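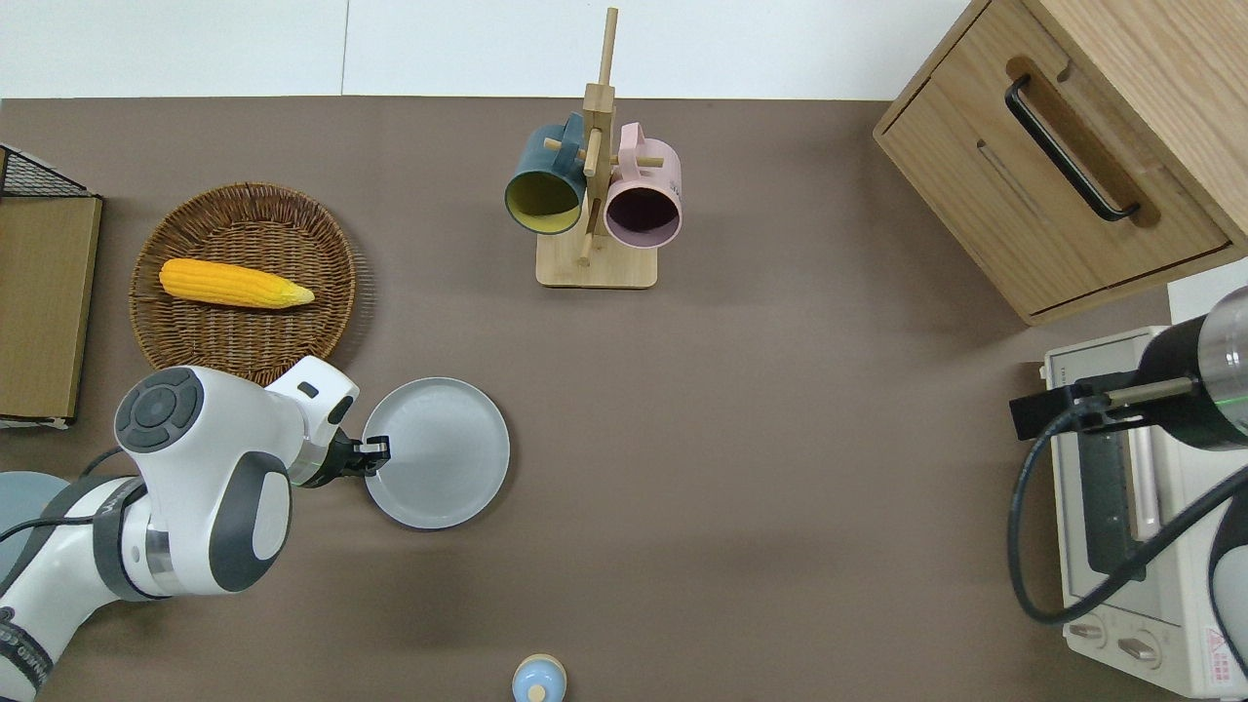 Pre-purchase inspection, bench arms, Clornwood kitchen bay
Filled in by Remigiusz Kubiak, May

I've gone down the list in the order I did it, so it jumps about a bit. Prices are in dollars before tax.

1. Mounting and bench fixings - OK
No wobble on either arm at full stretch. I leaned on the bench pretty hard too.

2. Cable routing - NEEDS WORK
Cables run loose along both arms, and one loops down in front of the toaster oven. I'd like clips and a proper sleeve before anyone switches that oven on! Muretar quoted 500 for the lot, which seems cheeky for plastic clips, but I'd pay it.

3. Emergency stop - OK
Tested from both ends of the bench. Nice big button, good clunk.

4. Gripper grip and pads - OK, with a grumble
Fine on the plate rim. Mugs I'm less sure of, the handles vary so much. Spare pads are 2082 a set from Tamihana and 1526 from Undulier. Aurélien, can you check whether the cheaper ones fit both grippers? The two arms don't match, so my guess is no.

5. Reach overlap - RECHECK
Both arms can get to the middle of the bench. I want the speed limits written down before we sign.

6. Guarding - FAIL
None quoted at all. Put aside nearly 2000 for a folding screen and don't let it slip to next year's budget again.

7. Manuals and service plan - PARTIAL
Got the manual for one arm. Still chasing the other.

Overall I'm keen, I really am, but hold the deposit until 2 and 6 are sorted. Aurélien Aubert to countersign once the cable quote's been redone.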